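Kestoto hand-held demonstrations, data card

Kestoto holds 1066 demonstrations recorded with hand-held grippers at the Standier site. Of these, 188 are set aside for testing. Each file stores video, gripper width and pose at 30 Hz.
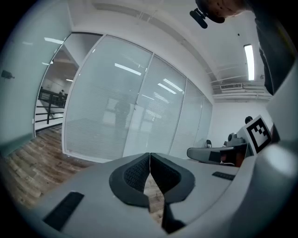 Standier, March

Both grippers have light grey bodies and dark grey fingers. A square black-and-white marker is mounted on the second one. Check the finger pads before each session and redo the width calibration after any change of pads.

People may appear in the background. Faces are not blurred in the raw files; ask for the masked set if you need it.

Contact: Georges Hattar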